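Play kitchen corner gets a bigger table, and a ketchup problem

So the new play kitchen at Clostolia is open, and I went over at 2 in the afternoon to have a look before the after-school crowd came in. I'm so glad I did! The old one was a shelf and a box of plastic peas (my own kids loved it anyway), and this one has a proper white table you can get all the way around.

The money came out of the May rummage sale, which brought in $423. The plan had been to spend $400 and keep the rest back for glue and tape, but then somebody spotted a set of bowls and the glue will have to wait. No regrets from me — they're lovely soft blues and greens, and they don't clang like the metal ones did.

What gets used most? The fruit, easily. Strawberries go into everything, including soup. The bread does pretty well too, mostly as something to serve to grown-ups who are trying to drink their coffee.

The one thing people can't agree on is the ketchup. Some parents would like it to stay in the cupboard at home where it belongs, and others say a pretend lunch is no lunch at all without a red bottle to squeeze over it. I'm on the bottle's side, I'll admit, as long as the lid stays shut.

The corner is open every afternoon until 5, and it's free. If you have toy food you've outgrown, drop it in the bin by the front door, but please wash it first and leave out anything with tiny parts.

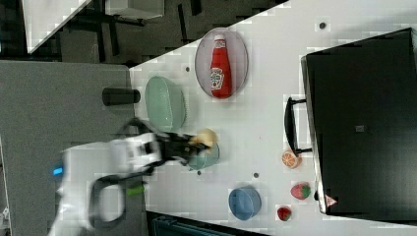
Birsen Polat wrote in to ask if we'd take felt food as well, because she has a whole bag of ravioli and pancakes her girls are done with, and she'd be happy to bring it by next time she's over our way.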